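Posdale terrace reopens with new seating and shade

October 7, 2021 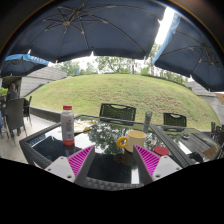

Navy umbrellas and wicker furniture on the terrace, with the grass mound behind.

The outdoor terrace at the foot of the Posdale mound has reopened to the public after a refit of its seating and shade. Work covered 451 square metres of ground next to the grey buildings on either side of the slope.

The furniture is dark wicker throughout. Tables are rectangular with glass tops, and the chairs have tall woven backs. Shade comes from large navy umbrellas on ribbed frames, placed close enough for neighbouring canopies to cover most of the gap between tables.

The light tiled floor has been kept. Damaged tiles were lifted and relaid on a new bed, and the joints were filled again. A low concrete ledge still marks the line between the terrace and the grass.

The mound itself was not part of the contract. Its turf is patchy and yellowish in places, and the site operator, Flandow, plans to overseed it next spring. Visitors are asked to stay off the upper slope until that work is finished.

"The umbrellas are to be closed in strong wind and at the end of each day," said Consuelo Contreras, site manager at Flandow. "The chairs stay out until December, then everything goes into the store."

Spare canopies are held on site and can be fitted without removing the frame. The glass tops lift out for cleaning.

The terrace is open daily from 10 am to 6 pm. Tables cannot be reserved. Group visits should be arranged with the Flandow office in advance.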